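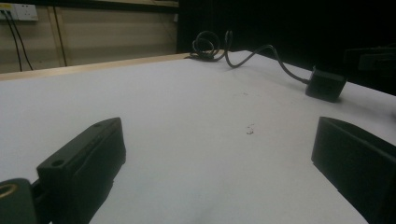 *Figure 2. White matte tabletop under uneven light. Photo: Trama project archive.*

## 4. Do matte surfaces really reduce glare complaints?

The claim that a matte white desk is easier on the eyes than a glossy one appears in nearly every office planning guide we read for this study. It is repeated with great confidence and very little evidence. Most guides cite an earlier guide. When we followed the citations back as far as they would go, we ended at a product leaflet that reported no measurements.

We do not dispute that a polished surface can throw a sharp reflection of a lamp into a reader's face. What we doubt is the next step, in which the matte surface is treated as a solved problem. A matte top spreads light out, but it does not even it out. The tabletop in Figure 2 is bright grey-white near the center and dims toward the far right. A person reading on such a surface is looking at a page set against a background that changes from one side to the other, and the guides have nothing to say about that.

### 4.1 The Mivunham survey

The strongest support for the usual view comes from the Mivunham office survey, in which workers at 100 desks were asked to rate comfort before and after their glossy tops were replaced. Ratings went up. The authors credit the new finish.

We are not convinced. The desks were replaced in October, during the same month that the ceiling lights were cleaned and the blinds repaired. The survey mentions both jobs in an appendix and then ignores them. No group of workers kept the old desks, so there is nothing to compare the result against. It is also well known that people tend to rate new furniture kindly for a while. The second questionnaire went out 7 days after the change, and there was no third.

### 4.2 The Fiore trials

The Fiore trials are better designed. Readers worked at matte and glossy tables in the same room, with the order switched for half of them, and their reading speed was recorded along with their opinions. Reading speed did not differ. Opinions favored the matte table slightly, but only when the lamp stood directly in front of the reader. With the lamp to the side, the preference vanished.

This second result is left out of the abstract, and most later papers seem to have read only the abstract. If the position of the lamp decides whether the finish matters, then advice about finish that says nothing about lamps is of little use to anyone buying desks.

### 4.3 What the Uvovholm data can and cannot show

Our own analysis uses the Uvovholm complaint log, which holds 3000 entries from a single group of buildings. We want to be plain about its limits. The log records complaints, and people complain for many reasons. An entry marked "glare" may refer to a window, a screen, a desk or a bad afternoon. Quiet sufferers are missing entirely. Desk finish was noted by maintenance staff, who had no written rule for telling satin from matte.

With those warnings in place, we found no clear link between desk finish and glare complaints once distance from a window was taken into account. Window distance explained most of the pattern by itself. A small difference remained in the open-plan rooms, in the direction the guides would predict, but it depended on how satin tops were classed. Counted with the glossy tops, they produced a gap. Counted with the matte tops, they closed it. We would not order furniture on the strength of that.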